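Briltico Training Equipment
Home / Desktop hardware / Bendthorpe practice desktop

Bendthorpe Practice Desktop, full-size case, processor removed

Price: $600 per set of 10
Availability: in stock
Page last changed: Fri 29 May

The Bendthorpe is a used Dell desktop computer which we prepare for teaching and for practice in assembly. You receive the black case with its side panel, the original green motherboard, the power supply, the drive cage, the lower drive bay and the internal cables. The processor and its heatsink are taken out before sale, so the socket can be reached by the learner from the first lesson. Memory modules are delivered with every machine and can be put in or taken out as the exercise demands.

We began to sell these units to repair courses, where the teacher wishes that everybody opens the same computer at the same time. Now they are also bought by private persons who want to learn on something that is already out of service. The unit is not sold as a working computer, and we ask you kindly to read the section about power before you order.

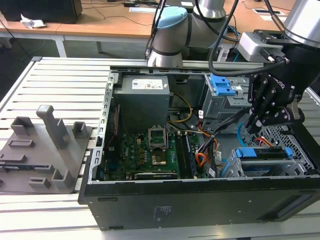 Bendthorpe with the side panel removed, lying on its side in the working position.

Working position

We recommend to lay the case flat on its side, with the open side up. In this position the motherboard is horizontal, small screws do not roll into the bottom of the case, and two persons can work from opposite sides of the table. The table should be wider than the case by one hand at each end. If your table has slots or gaps, put a thin mat under the place where the screws are kept. A black screw on a dark floor is a long search.

The parts which learners handle most have blue plastic: the clip at the drive cage and the handles of the lower bay. It is a help in class, for the teacher can say "hold the blue handle" and even a beginner finds it at once. Please pull at the handles evenly. When only one side is pulled, the assembly can sit crooked and then somebody will use force.

Cables

The cables stay in the case as they are. We do not shorten them and we do not tie them in a new way, for sorting of cables is for many teachers an exercise by itself. You will find thick and thin bundles, the power wires in yellow, black, red and orange, and blue data cables for the drives. White paper labels on the wires are left on where they still hold.

Before the learner touches the board, let him or her follow each cable from one end to the other with a finger, and only then disconnect. A good order is to release the data cables first, then the small white plugs, and the bigger power connectors at the end. Hold the plug and not the wire. On flat data cables a sharp bend is no problem for practice, but do not fold them many times at the same point. 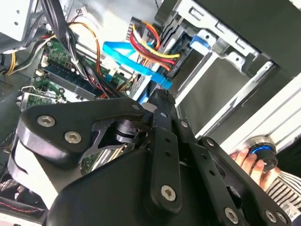 Jhosep Sánchez wrote to us that his evening group lost more time with the cables than with all other parts together, and that he now lets them draw the routing on paper before anything is unplugged. He also asked if we could deliver the cases with the cables already loosened. We thought about it and decided to leave them, but if you order a full set you can write "cables loose" in the comment field and we will unplug the data cables for you without extra cost.

Memory slots

There are four slots, in parallel, with latches at the ends. The slots are the part where we see the most wear in returned units, so we check every latch by hand before we pack. A latch that does not spring back is a reason for us to use the board for spare parts.

For the first lesson we suggest to start with all slots empty. The learner opens the latches, compares the notch of the module with the key in the slot, and presses on both ends until the latches close. After this, take the module out again and repeat. A complete lesson with explanation takes 40 minutes if two learners share one case. Modules should be kept in their bag between lessons, not in a drawer together with screws.

The modules are tested by us only for shape and clean contacts. They are not tested for data, so please do not take them for use in your own computer.

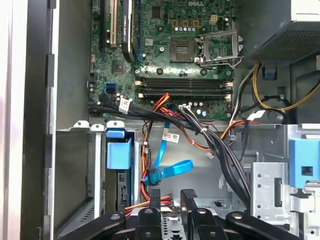 The socket is the most delicate place of the whole unit. The contacts inside are very fine, and one contact bent by a fingertip is hard to make straight again. We ask teachers to show first the movement of the lever and the metal frame, slowly, and to keep tools away from there. Dust is removed with a hand blower. Do not use cotton or cloth, the fibers stay hanging.

If you need a processor for practice of inserting, you can order the Zindton dummy, a plate of the same outline with no electrical function. It is sold separately and comes in a hard box. The dummy has the marking of the corner, so the learner must look for the right direction like with a real one. Heatsinks we do not offer at the moment.

Expansion cards

The board has expansion slots of different type and color. Which card is in your unit can vary, and we can not reserve a certain one. Before pulling a card, open the holder at the bracket side. If the card does not come with light force, something is still closed, so look again.

Power

Please do not connect the unit to the mains. The power supply is included so that learners can take it out and put it back and see how the wires come from it. It has not been checked by us for electrical safety. It must never be opened, also not in a lesson about power supplies.

Delivery and return

Each case is packed in its own carton with foam at the corners. The side panel is put on for transport. Sets of 10 are sent on one pallet and we call you before the delivery. Our transport partner Sarıgül needs a ground floor entrance or an elevator, otherwise the driver leaves the pallet at the door.

Single units are possible when we have cartons left from a set. Write to us and we will tell you what is there.

If a part from the list is missing, inform us within 2 weeks and we send it. Scratches on the outside of the case are normal for used equipment and can not be claimed.
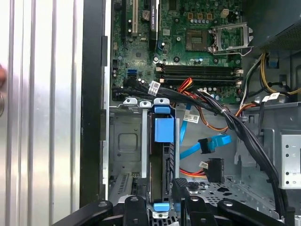
Nidia Bedoya
Product Care, Briltico

For questions about the condition of the boards please write directly to me through the contact form, and put the word Bendthorpe in the subject. When you ask about a part you already have, a short note where it sits in the case is enough, for example "right of the socket" or "beside the power supply". I answer in the order the messages arrive. Teachers who want to compare one case before they order a set can visit our storage room in May, by appointment, and open it there on our table. Bring your own screwdriver if you are used to it, or take one of ours.

Related items
Zindton dummy processor, hard box
Zindton screw tray with lid
Replacement memory latches, bag of 10
Foam corners for transport, set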